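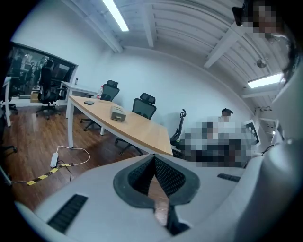 The long table in the office

Support > Puzzle games > Sarkel > Closed tickets

Jul 6, 2026 | Posted by Zhiqiang Cao
202 shares | 5 comments

Sarkel: challenge 31 can not be solved with the tiles in my box

Problem: I bought Sarkel in May for my daughter, who is nine. It is a one-player sliding game with challenge cards. She finished cards 1 to 30 without help. On card 31 the blue gate tile must go in the corner, but then the long tile has no place. I tried it also myself for two evenings.

What I checked already:
- All tiles are in the box, I compared with the list in the booklet.
- The card is from the same edition as the booklet (both say second edition).
- The solution on the back of the card shows a gate tile with the opening on the left side. Ours has the opening on the right.

Reply from Amado Tan, Pramonico support:
Thank you for the clear report. Please turn the gate tile over and tell me if there is a small number printed on it.

Zhiqiang Cao:
Yes, the number is 257. It is very small, I needed a lamp.
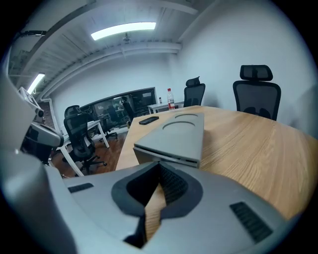
On the wooden tabletop

Amado Tan:
Then it is a tile from the first edition. The correct one for your cards has 258. Cards 1 to 30 work with both tiles — the difference begins at 31. I am sending the right tile today, no charge. You can keep the old one.

Zhiqiang Cao:
The tile came and card 31 is solved. She did it in four minutes, so I am a little ashamed. One more question: is card 44 also changed? The arrow looks different from the booklet.

Amado Tan:
On card 44 the arrow is only a printing difference. Please follow the card.

Status: closed, part replaced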